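Work > Semwood Floor > Automation FAQ

Automation at Semwood: what people keep asking me

I run the teaching bench at Semwood, and I get stopped in the hallway about this a lot, so I'm writing my answers down. 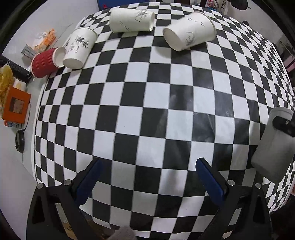
Most of the teaching is plain repetition. One of us works a hand-held gripper, the same small move over and over, and the Koltero arm learns from what we recorded. We had 1217 runs by the end of August and we want 3000 before it goes near the line.

Is it taking my job?
No one on our shift has been let go. Eight of us moved from packing to teaching and checking, same pay grade. I can't promise what next year looks like, and I'd be suspicious of anyone who did!

Do I need to know how to code?
Nope. I don't. If you can work a pair of kitchen tongs you can do the bench part (the software side sits with the Hulter office).

Does it hurt your hand?
A bit, the first week. Swap hands, take your breaks, tell me if your thumb gets sore.

Can I go back to packing if I hate it?
Yes, just ask before the next schedule goes up. Two people did, and it was fine.

Questions? Teaching bench, ext. 3102 | © Semwood | Back to top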